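Trurkeck reach regional final after long evening in Luik

Trurkeck Tennis Club will play in the final of the regional team competition for the first time in 14 years, after they defeated Brernus by four matches to three in a semi-final which finished under the lights in Luik.

The home side had lost both of the opening singles and looked to be in serious trouble before the first doubles pair brought them back. When the last ball was hit, shortly before eleven in the evening, most of the spectators had put on their winter coats and were standing along the fence of court two.

Brernus came to Luik as the favourites. They had won all their group matches this season, and their top singles player had not lost a set since April. He continued in the same manner, winning 6-2, 6-3 with a first serve that his opponent could hardly return. On the neighbouring court the second singles was closer, but Brernus took that one as well, 7-5, 6-4, after saving two set points in the first set.

The third singles changed the mood. The Trurkeck player, who is still at school and was called into the team only this month, was behind 1-4 in the deciding set. She then started to play deeper to the backhand side and won five games in a row. Her 4-6, 6-3, 6-4 victory was the first point for the home team, and the crowd of over 300 let her hear how much they valued it.

Trurkeck also won the fourth singles, in straight sets, and the score was two matches each when the players went in for the break.

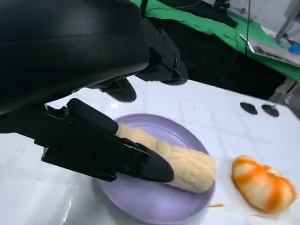
Play started again at half past seven with the first doubles. Trurkeck had changed their usual pairs, a decision which the captain had kept secret until the names had to be given to the referee. The new pair lost their serve in the opening game but did not lose it again, and they won 6-4, 6-4.

Brernus answered in the second doubles, which they won 6-1, 6-2 in less than one hour. So everything depended on the mixed doubles, the seventh and last match of the programme.

It was not always tennis of a high quality. Both pairs were nervous, and there were many double faults in the first set, which Brernus won 6-4. The second set was delayed for a few minutes when one bank of lights at the northern end went out. After the restart Trurkeck were the calmer side, and they took it 6-3.

In the competition the final set of the mixed doubles is replaced by a tie-break to ten points. Brernus led 6-3 and later had a match point at 9-8, but a forehand volley went into the net. Trurkeck won the next two points, the last with a lob that landed just inside the baseline. The Brernus pair asked the umpire to look at the mark, and he confirmed that the ball was good.

"We had practised that lob all week and missed almost every one," said the Trurkeck captain. "I am glad she tried it anyway. Brernus were stronger than us on paper, and maybe they still are, but we stayed in the match."

The Brernus captain congratulated the winners and did not want to speak about the failure of the lights. "It was the same for both teams," he said. "We had a match point and we did not use it. Our players will be disappointed tonight, but it was a very good season for a club of our size."

The final will be played in three weeks on the indoor courts at Imivitz, where the organizers have put 3603 seats on sale. Trurkeck will meet the defending champions, Imivitz, who won their own semi-final by five matches to two and will have the advantage of playing at home.

There is some doubt about the fitness of the Trurkeck number two, who left the court with tape on his right wrist. The club said that he will rest for several days before a decision is made. If he cannot play, the places below him will each move up by one, and a reserve will come in for the fourth singles.

Members of the Trurkeck club can order tickets from the clubhouse office from nine in the morning. A bus to Imivitz is planned if there is enough interest, and names should be left at the same desk. Tickets for other supporters will be sold at the door of the hall.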